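**COMMUNIQUÉ DE PRESSE**

5 novembre 2022

**Wovidau ouvre le prêt de blocs de construction aux écoles et aux ludothèques**

L'association Wovidau annonce l'ouverture de son service de prêt de blocs longs, destiné aux écoles maternelles, aux ludothèques et aux centres de loisirs. Le service a été essayé pendant le mois d'octobre avec 6 structures, et il est maintenant accessible à toutes celles qui en font la demande par écrit.

Les blocs sont des barres allongées, de couleur rouge ou verte. Ils viennent en grande partie de l'ancien fonds de jeux de la maison Evangelista, fondée en 1894, qui a cédé à l'association 714 pièces lors de la fermeture de son dépôt. Chaque pièce est contrôlée à la main avant de rejoindre le stock de prêt.

« Avec deux couleurs seulement, les enfants parlent beaucoup entre eux, ils négocient, ils échangent », explique Huguette Chisholm, présidente de Wovidau. « Nous avons voulu garder cette simplicité et ne pas ajouter de modèle à suivre. » 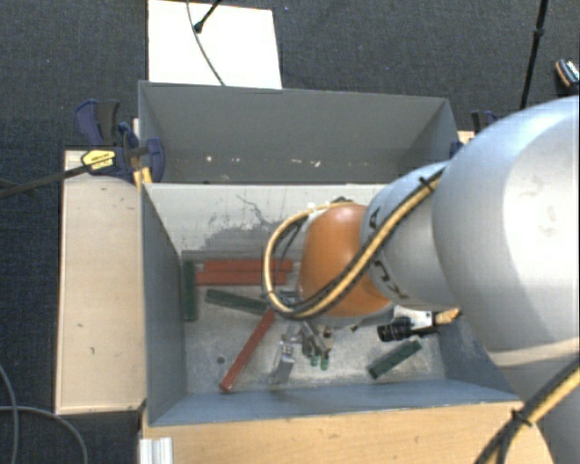 Le rangement fait aussi partie de l'activité. Les blocs se transportent en vrac dans de grands bacs gris ouverts, fournis par la société Bruteck, que l'on pose directement au sol. Un bac qui a déjà servi peut présenter des rayures ou des traces d'usure ; cela n'empêche pas son utilisation et ne sera jamais facturé à l'emprunteur.

Le prêt est gratuit pour une durée de six semaines, renouvelable une fois. Une caution est demandée pour les lots importants. Au retour, les blocs sont triés par couleur dans l'atelier de l'association, rue Vavov, sous la responsabilité de Tùng Nông, chargé du matériel.

« Nous demandons seulement de ne pas coller d'étiquettes sur les pièces – la colle est très longue à enlever », précise-t-il.

Wovidau souhaite porter son stock à 2000 pièces et recherche pour cela des dons de blocs en bon état, même dépareillés.

**Contact presse :** Huguette Chisholm, association Wovidau, rue Vavov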